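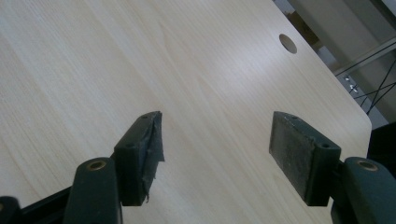

The desk by morning, pale wood and one round hole near the far edge.

I have been working from home since August, and I keep meaning to write about the walk I take before I start, because it has become my favorite part of the day. It runs from our back gate down to the old mill road in Pralthorpe and home again past the Watkins bakery, and according to my step counter it comes to 3,490 steps if I behave myself and 82 more if I go in for a cinnamon roll (I usually go in).

When I had an office to get to, I drove past all of this for 19 years and could not have told you there was a creek. Now I know which bank the ducks like, and which dog on Nerkitz Lane barks at everyone and which one only barks at me. I leave at seven, before the school traffic, and I don't take my phone out of my pocket unless it rings.

Last Friday it rained the whole way and I went anyway – my good shoes are still stuffed with newspaper by the back door. I sat down to work with wet hair and a paper bag from the bakery, and I was in a better mood than I'd been all week. Next I want to try the longer loop, up by the water tower, once the mornings get a little lighter.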